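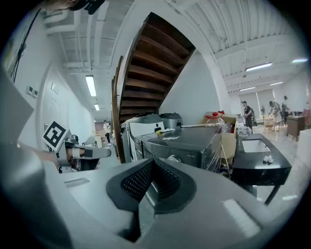
What should you do first on an open day at a robotics workshop? Find the person doing the work and stand where you can see their hands, and leave the talks and the leaflets until later.

I learnt this from Nuno Calado, who showed my class round the Drastton workshop one grey November morning, when there were 20 of us in wet coats and I had brought a list of questions far too long for anyone to answer. He read it through very kindly, folded it up – I never did get it back – and told us to watch for a while before we asked him anything at all.

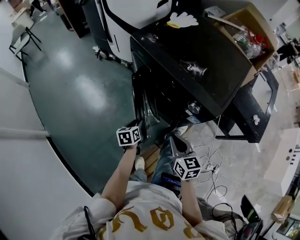
So we watched, and our questions got shorter and a good deal better. How does a person decide where to take hold of a thing? What would a machine need to know to do the same? Those two will keep us busy for the whole of Chapter 3, and we shall come back to them when we reach the Somell demonstration on page 82. Before reading on, write down one small job you did with your hands this morning, and every step you can remember of it.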